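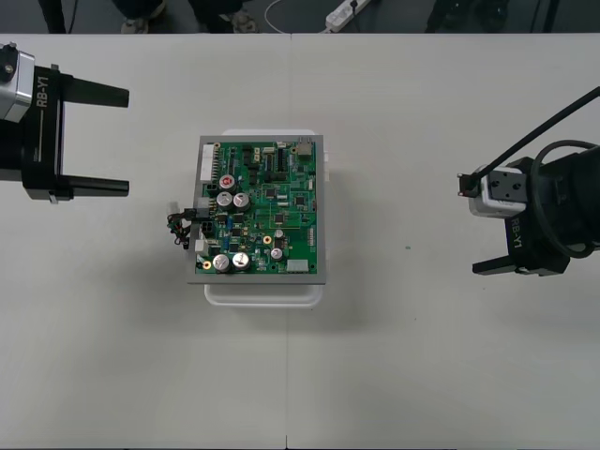

Kullard Board Repair Group
Minutes of the bench meeting held 23 May 2025

Present: Iona Cowie (chair), Maritza Llanos (bench), Eino Hirvonen (test), Kirsty Pringle (stores and purchasing)
Apologies: Mirta Bustos
Minutes taken by: Kirsty Pringle

1. Minutes of the previous meeting

Accepted with one correction. Item 4 gave the Han harness as the old pattern. It should read new pattern. Eino to mark the file copy.

2. Matters arising

2.1 Magnifier lamp. Replacement arm received and fitted. Closed.

2.2 Solder wire. The open order with Zusimstead was for the wrong diameter. Kirsty has changed it. Delivery is expected before the end of May.

2.3 Labels. The printer still feeds two labels at a time. Carried forward.

3. Controller boards from Wastodton

3.1 Status. The batch is 128 boards. Of these, 35 have been through incoming inspection. Maritza reported 10 set aside for further work, all for faults on the power side. No board in the batch has been returned to the customer yet.

3.2 Handling. It was agreed that boards stay in the gray frame through inspection and are not taken out to be looked at. The frame gives the hands something to hold other than the parts. Boards that need work on the solder side come out of the frame at the rework bench only, and go back into the same frame afterward. Frame and board numbers are to be written on the same line of the sheet.

3.3 Tray. Iona asked whether the white tray should stay under the frame at the inspection table. Maritza prefers it: the frame can be turned on the tray without dragging across the tabletop. Eino's objection was that the tray raises the work and he has to refocus the magnifier each time. Agreed to keep the tray for inspection and leave it out at the test station. To be reviewed after the next 35 boards.

3.4 Bench position. The frame is to be set down near the middle of the table, clear of the edges. Tools and paperwork go on the side bench.
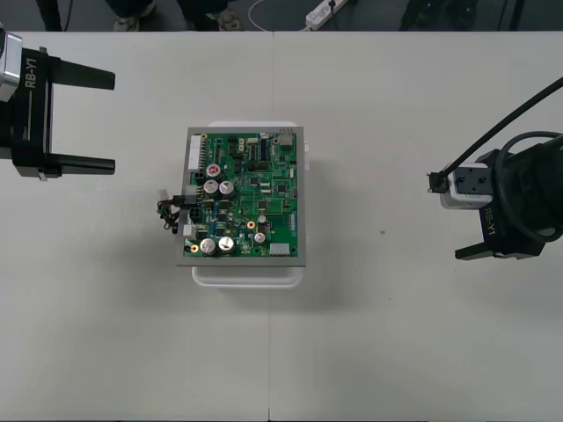

Item 3.4: Board in its gray frame on the white tray, inspection table.

3.5 Orientation. Two sheets from the last session recorded the same capacitor under different positions. The inspectors had turned the board in opposite directions. Maritza proposed using the capacitor with the red top as the reference, placed toward the upper left as the inspector faces the board. The larger silver capacitors are then at the lower left. Agreed. The sheet will carry a small outline sketch with the reference part marked. Positions already recorded will be checked against the boards, starting with those set aside.

3.6 Capacitors. Discussion of what counts as a reject. The present wording on the sheet is "looks bad", which Eino said he cannot test against. The following was agreed as replacement wording:

Reject for a domed or split top, residue at the base, or a can that moves under light finger pressure.
Refer to test for a can that leans but is firm.
Pass for marks on the sleeve only.

Iona asked that leaning cans not be straightened by hand before test. Maritza confirmed this had been done on some earlier boards and will stop.

3.7 Replacement stock. Kirsty has prices from two suppliers for the larger capacitors. Zusimstead is cheaper but can only supply a taller can. Eino to measure the height available under the customer's cover before an order is placed. The smaller values are in stock.

3.8 Lead bundle. Some boards arrive with the wires still plugged in at the left side. Maritza wanted them left on, as unplugging adds a step and the housings are tight. Eino wanted them off, as loose wires catch when boards are racked. Agreed as follows: wires stay plugged in during inspection; they are unplugged before racking by gripping the connector body and never by pulling the wires; each bundle goes in a bag marked with the board number. The Han harness is to be used at test in every case, whether or not the customer's wires came with the board.

3.9 Cleaning. The ring pads are to be wiped with solvent and a lint-free swab before test. Abrasive sticks are not to be used on them. Kirsty will take the abrasive sticks off the general stores list and issue them on request.

4. Test station

4.1 The load test takes about 10 minutes a board. Eino does not think this can be shortened without missing the faults that show up only when the board has warmed up. Iona accepted this.

4.2 The second test lead set has an intermittent ground clip. It has been tagged and taken out of use. Eino to remake the end.

5. Stores

5.1 Antistatic bags in the middle size are low. Reorder approved.

5.2 Trays. Kirsty asked that trays go back to the rack clean and without tape. Tape residue was found on several.

6. Any other business

Mirta had sent a note asking that the sheets be filled in with pen. Agreed.

Actions

Eino: correct file copy (1); measure cover height (3.7); remake ground clip (4.2)
Maritza: outline sketch for the sheet (3.5); recheck recorded positions (3.5); new reject wording (3.6)
Kirsty: label printer (2.3); hold capacitor order until height is known (3.7); stores list (3.9); antistatic bags (5.1)
Iona: send the customer a count of boards inspected and set aside (3.1)

Next meeting: date to be set by Iona once the solder wire has been received.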